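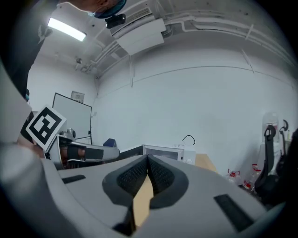
Ceiling light, white pipes and the air conditioner in our workroom, with the whiteboard at the back wall.

How to make a shared workroom ready for a group

I take care of one workroom in Cludside, and many different groups use it. In April I wrote these steps on paper for Naveen Kaushik, when he took my place for a while. Now I put them here, with small corrections.

Step 1. Light and air
Switch on the ceiling light first and wait until it is steady. Then start the air conditioner. Wipe the slats of the vent with a dry cloth before the group comes, never with a wet one. If your room has pipes under the ceiling like ours, look along them for dust. I use a long duster and start from the corner, so the dust falls on the floor I did not sweep yet.

Step 2. The table
Remove everything from the table. Wipe it along the grain with a cloth which is only a little damp, and after this with a dry one. Put back only what is needed for the first task. Bags and coats go to the shelf in the corridor.

Step 3. The whiteboard
Ours is on a stand, so it can be moved. Place it where people at the table can read it without turning the whole body. Check that the stand does not shake. Write the name of the group, the tasks for the day and the hour of the break. Old marker lines come off if you draw over them with a fresh marker and wipe immediately.

Step 4. Masks and caps
Put the box of masks next to the door, at the height of the hand. If your group also wears caps, keep them in a second box. Mixed boxes are slow for everybody.

Step 5. Notices
Read what is hanging on the wall. If a notice is old, ask before you take it down. I once removed one which Anqi Wei still needed, and I had to print it again.

Step 6. Closing
Wipe the table again, clean the board, take out the trash. Air conditioner off, then light off. The key goes back to hook 7.

Līga Tamošiūnaitė
Last changed 8/1/25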